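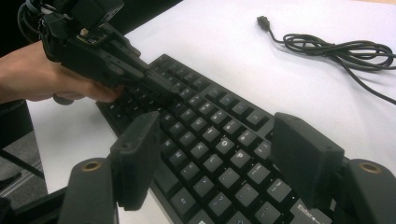

Reviews > Data collection > Hand-held grippers

Nisska hand-held grippers, a review after one season of recording

Reviewed by Mareike Sperling
14 comments

I bought the Nisska pair in April for our small group at Bruldale, where we collect manipulation examples for a policy that should learn ordinary desk work. Before this we did everything by teleoperation, with a leader arm moving a follower arm. The results were good but slow, and new people needed many hours until their movements looked natural. With hand-held grippers you leave the arm away. The person holds a gripper in each hand, does the task, and the recording becomes the example.

The price was 375 dollars for each gripper without the cameras, which we already had. I paid it from our normal budget and Nisska does not know that I write this.

What you get

Each side is delivered as one assembled body, two fingers, a bag of screws and a cable set. The manual is short and contains one mistake: the drawing for the finger bases shows the inserts on the wrong side. If you follow it, you will build the finger, look at it for a while and build it again. The brass threaded inserts themselves are a good decision. We change the finger pads often, and on our older Clegg set the screws went straight into the plastic, so the holes were worn out before summer.

The pads on the standard fingers are flat and rectangular. For boxes, cups and cloth they are fine. For small things they are too wide, and I will come back to this.

The bodies are bulky. I have medium hands and I hold them for perhaps forty minutes before I want a break. Endang Chong has smaller hands than me and she prefers to support the body from below with her fingers curled under it, not to hold it like a pistol as the manual suggests. I tried her way and now I do it also. It takes the weight from the wrist, but your thumb has a longer way to go to the trigger.

Recording software

The grippers stream the finger opening over USB and the software puts it together with the camera images. On our computer the installation took one afternoon. The main window is plain, with a start key, a stop key and a field for the task name. I like that I can write the task as a full sentence, such as "press the Enter key with the right gripper," and that the sentence is saved in the same file as the movement. Later nobody has to guess what the person wanted to do.

I do not like the handling of a lost tracking signal. When the pose estimate jumps, the software continues to record and writes only a small warning in the log. You will see it when you look at the files in the evening, and then the person who made the demonstration has gone home. Hanneke Dijkstra wrote a small script for us which plays a sound at the moment of the jump. In my opinion this should be part of the product.

Keyboard work

For the longest test I chose a computer keyboard. It is a difficult object for grippers like these. The keys are small and close together, the whole thing slides when you push from the side, and an error of a few millimeters gives you the neighbor letter. We had three types of task: press a named key, hold the keyboard with one gripper and press with the other, and turn the keyboard straight when it lies at an angle.
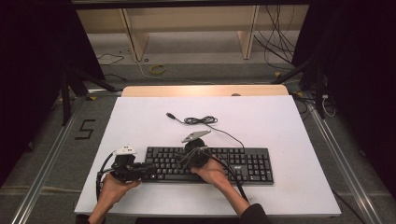 Preparation of the table decides more about the quality than I expected. In the first days we worked directly on the wooden surface, and the tracking was nervous whenever the wrist camera came near the table. Then Bradley Bainbridge proposed to lay a large white board over it, and we have kept this. A black keyboard on a white board has very clear edges, and the same is true for its thin black cable, which we leave coiled up on the board above the keys with the plug lying free. Liam Whiteley wanted to remove the cable completely. I was against it, for the reason that real desks have cables, and a policy which has never seen one will be surprised by it. The grippers have black cables too, and when you work with the right hand they can come to lie across the keys. You learn to bring the elbow a little outward before you start.

We recorded 1656 examples with the keyboard. From these I had to throw away 285. Most of the rejected ones were tracking jumps, the others were our own mistakes: the wrong key pressed, the sentence not changed after the previous task, or a hand that entered too early. For comparison, with the teleoperated arm we never made more than a few dozen good ones in a day, and here one practiced person makes over a hundred.

The standard pads showed their limits in this test. With the fingers open it is not possible to press one key with the corner of a pad and be sure about it, the pad is too broad and it hides the key from your eyes. With the fingers closed it is better. Some of us pressed with the front of the closed fingers and some with one edge, and after two weeks I asked everybody to use the closed fingers only. Mixed styles are maybe good for variety, but our first trained policy mixed them inside one movement — it approached with the closed fingers, opened them at the last moment and pressed two or three keys together. After I took out the open-finger examples it did not do this any more.

I have ordered narrow tips from Solteck, which have the same screw distance. They arrived while I was writing this, and I can say only that they fit.

Two hands

If you buy only one gripper to save money, please consider which tasks you want. About half of our keyboard tasks need the second hand. The two units work well together in time. I checked this by tapping the fingers of both against each other and comparing the signals, and I could not find a delay that matters for us.

The sensor mount on top can be exchanged, and we tried different mounts on the left and on the right. This is allowed by the software, but you must make the calibration again for each side and give it a new name. If you forget the new name, the old calibration is overwritten without a question. I lost one in this way.

The small circuit board on top is not covered. For a tool that goes from hand to hand all day I find this careless. Its connector is tiny and we already had one that came loose during a session. A printed cover would cost almost nothing. Version 2 should have one, according to the shop page, but no month is given.

Cables

There are many of them. Both leave the body at the back, and at first we let them hang down freely, where they pulled on the wrist and you could see a small shake in the recorded path. Now we leave more slack and hold them with a strap on the forearm. A wireless version would be heavier with its battery, so I am not sure that I would want it.

Who should buy it

For a group which has cameras already and a person who can write small scripts, I can recommend the pair. A beginner can make usable examples on the first morning. For a school course I would wait for the covered board and for a corrected manual. And if your tasks are mostly with small parts, calculate the narrow tips into the price from the start.

My rating is four of five. The missing point is for the warning in the log, much more than for the circuit board.

Update: Nisska answered my mail about the finger base drawing and will correct it in the next print. They did not answer the part about the tracking warning.

14 comments | 9 shares

Contact | Copyright Mareike Sperling | Back to top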